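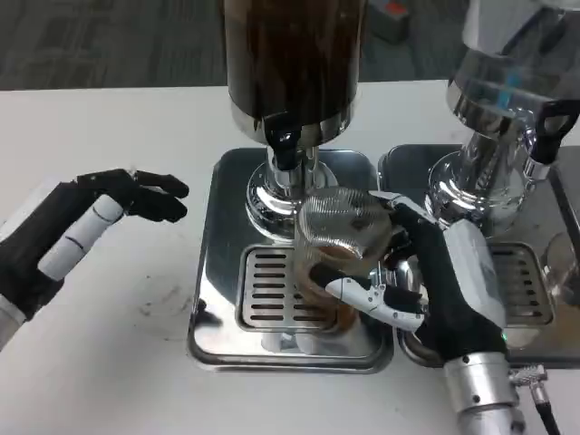
According to Amber Pearce, a free hotel breakfast is never free, you're paying for it in the room rate and you'd be better off sleeping somewhere cheaper and finding a diner. She left that under my packing post last month and I have been arguing with her in the shower ever since. So, Amber, hi! This one's for you.

I love a hotel breakfast. I love it more than I love most restaurants. I know the eggs are sad. I know the little muffins come out of a plastic bag, and that the sausage patties have a sort of spring to them that meat shouldn't have. I don't care. I will set an alarm on vacation for it, and my husband, who will not set an alarm for anything, has learned to just hand me the room key and roll over.

We drove up to Carnorlow in July for his cousin's wedding, 289 miles with one long stop because the dog gets carsick, and we stayed in 3 different hotels going up and back. (The wedding was lovely, thank you, the cake was lemon, it rained for the photos and then stopped the minute they were done.) So I had a lot of breakfasts to think about.

The first place was in Mottram, right off the highway, next to a tire shop. It had the kind of breakfast I grew up on. Cereal in the plastic bins with the twist handle, bagels, a toaster with a handwritten note on it that said ONE BAGEL AT A TIME. The waffle iron was busy from the second I got there. If you've never stood in a waffle line at seven in the morning with a bunch of strangers in socks, I don't know what to tell you, it's one of the friendliest places in America. A man in a fishing hat showed me how much batter to pour and then stayed to make sure I flipped it. I got his whole opinion on the construction by the bridge.

The second hotel was the fancy one, where the wedding block was. Breakfast there was extra if you weren't in the block, and they checked your name at the door. Cloth napkins! Smoked fish! I felt like I should have ironed something. The food was better, no question, and I had a slice of some kind of plum tart that I still think about, but everybody talked in library voices and a waiter kept taking my plate before I was finished with it. I'm a picker. I like to go back for half a piece of toast. You can't be a picker with a waiter hovering.

I also noticed I ate less, which you'd think would be a good thing, and then I was starving through the whole ceremony and ate a roll of mints out of my mother-in-law's purse.

What I want from a breakfast room is mostly to be left alone in it, with a lot of small choices that don't matter. Which yogurt. Whether to bother with the melon. Whether the drink on the left is the one I wanted or the one on the right.

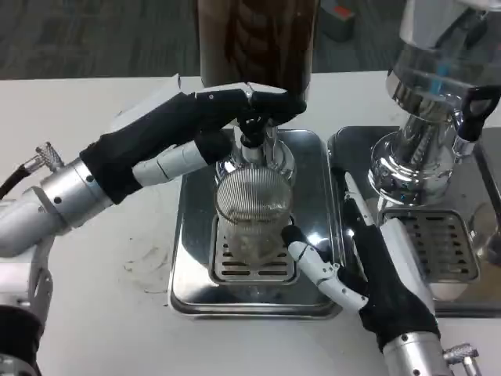

And I want it to go on a little too long. At home I eat standing up, over the sink, usually while looking for a shoe. On a trip I can sit for forty-five minutes with a plate of nothing much and listen to somebody's grandfather explain the route. The TV is always on, tuned to weather for a city you're not in. A toddler is always eating dry cereal off a chair. I find all of this extremely relaxing and I can't defend it.

The last place was outside Zinport and it's the one I'd send you to. It's an older building, the carpet has seen things, and our bathroom door only closed if you lifted it. But the woman running breakfast made grits! Real ones, in a big pot, with a dish of butter next to it and no sign telling you how much to take. She came around and asked people if they'd slept okay, and when I said the pillows were a bit flat she said, yeah, they are. I had 2 bowls. I brought a third one up to the room for my husband and ate some of it in the elevator.

Now about the money. Amber has a point and I did go and look. The cheaper motel down the road in Zinport would have saved us something, sure, but then it's two diner breakfasts plus tip, plus the drive, plus the waiting around for the check while the dog is in the car, which in summer you can't do anyway. So for us it comes out pretty close. If you're traveling alone and you only want a banana, she's right and I'm wrong. I'll give her that much.

Also I have never once taken a hard-boiled egg for the road and been sorry.

We're supposed to go to Jekudby in the fall to see my sister, and I've already been reading the hotel reviews, but only the parts about the food. One of them just says "waffles, plenty of syrup, loud." Booked it.

If you've got a favorite, put it in the comments with the town. I especially want to hear about grits.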